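Small electrics, cables and chargers – a few tips before winter

Quick one this month, kettle's on and I've got to be out by 6. Most of this came out of clearing the sideboard drawer in October, which took a whole evening and two bin bags. Do yours before the clocks change.

Sorting the drawer

Tip everything out on the table. Everything. Old sheet underneath if you care about the table.

Pair each charger with the thing it charges, then label the plug. Masking tape and a biro will do, but the biro fades so go over it with a permanent marker. Write the name of the gadget, not "charger".

Anything with a split in the flex goes. Don't tape it up. Same for plugs with a brown mark round the pins, and any adaptor that rattles.

Leads with no home: keep one of each sort, bin the rest (recycling centre, small electricals cage, not the kitchen bin). I had 5 of the same short white lead and have never once needed two.

Storing cables

Loose loops, hand-sized, fastened with a bread bag tie or a bit of velcro. Never wind tight round the plug, it kills the wire where it goes in.

Toilet roll tubes stood up in a shoebox work very well. Looks daft. One lead per tube, write on the tube.

Long extension leads – hang them on a hook, don't fold. And a coiled reel wants unwinding all the way before you run a heater or anything hot off it. My neighbour Ľubomír Ondrejka melted one in his garage doing exactly that and he used to fit kitchens for a living.

Dusting and wiping

Dry first, damp second. If you go straight in with a wet cloth you just make paste.

Soft paintbrush, inch wide, for vents and the gaps round buttons. An old make-up brush is even better for small stuff. Switch off and unplug before any of this obviously.

Glossy black plastic shows every scratch, so no kitchen roll on it. Use a glasses cloth, barely damp, and go in straight lines. Washing up liquid – one drop in a mug of water, dip the cloth, wring it till you think it's dry, then wring again. No polish sprays, they leave a film and the dust comes back twice as fast.

Sticky label residue: cooking oil on a cotton bud, leave five minutes, rub off with your thumb. Then the soapy cloth. Keep the oil well away from any holes or sockets.
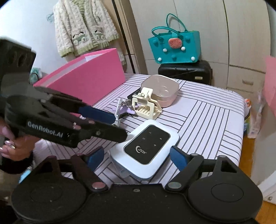

Portable Wi-Fi router, white with a glossy black top. Glasses cloth for the shiny bit.

White plastic that's gone yellow wont come back with scrubbing, I've tried the lot. Grubby white is different. Bicarb and water, thick as toothpaste, on a soft cloth, light circles, wipe off. Test underneath first, and skip any printed logos or you'll have them off.

Where to keep things that get warm

Not on the carpet. Not under a cushion, not behind the curtain on a sunny sill. Anything that runs all day wants air round it, so a hard shelf with a bit of gap at the back.

Anything with a battery in that you only use on holiday – don't put it away flat. Charge it to half or so, switch right off, and put a note on the calender to top it up every few months. If the case has started to bulge or the lid wont sit flush, stop using it, don't charge it, and ask the recycling centre how they want it brought in.

Keep the paperwork

One envelope, taped inside the cupboard door. Receipts, spare fuses in a little bag, the wifi password written out BIG for visitors. Sort it once a year. Ours still had the guarantee for a toaster we gave away.

Reader tips

Mrs Nwachukwu keeps a clothes peg on the end of every lead behind the telly, name of the thing written on the peg. No more pulling out the wrong plug. Done ours now, took ten minutes.

Somebody else (lost your email, sorry) puts an egg box in the drawer for batteries. Good for the fat ones, the thin ones roll about. Cover the ends of the square ones with tape, they shouldn't touch anything metal.

Next time, limescale. Send me your shower heads. Tips about them I mean.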